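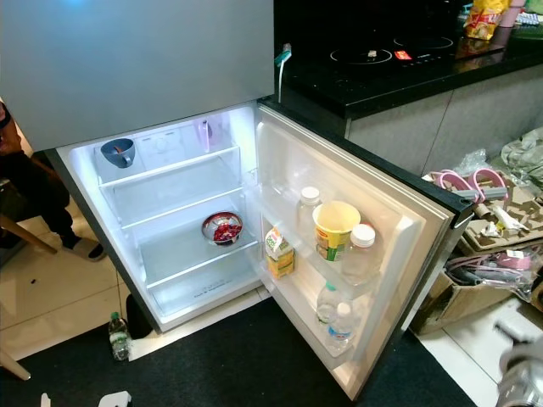 Getting the fridge down to almost nothing

We leave for the lake in July, and I have been eating my way through the fridge for 15 days. The rule was no grocery runs except for milk and bread. It mostly worked. I broke it once for lemons.

The shelves are close to bare now. There is a metal bowl of red fruit on the middle one, which will be breakfast tomorrow, and a blue cup I keep meaning to wash. The crisper drawer is empty for the first time since we bought the thing from Gukard six years ago.

The door is another story. Drinks collect there. A little yellow and green carton, water bottles, a bottle with a bit of something pale left in it – I never think of the door when I plan meals, so it never gets emptied. Next time I would start with it.

What we ate

Mostly soup. The end of the carrots went into one pot with lentils, and the cabbage went into another. I found two jars of Tiwari lime pickle behind the mustard, both open, and put the older one on rice until it was gone. The frozen peas from Binel were better than I remembered.

I kept the receipts this time. The month before, groceries came to 603 dollars. I don't have the final number for this one yet, but the lemons were not a big part of it.

Still to do

Wash the bowl after breakfast. Wipe the glass shelves with warm water and baking soda. Pull out the drawer and rinse it in the tub – it doesn't fit in our sink. I also want to get the mat up and mop under it before we go.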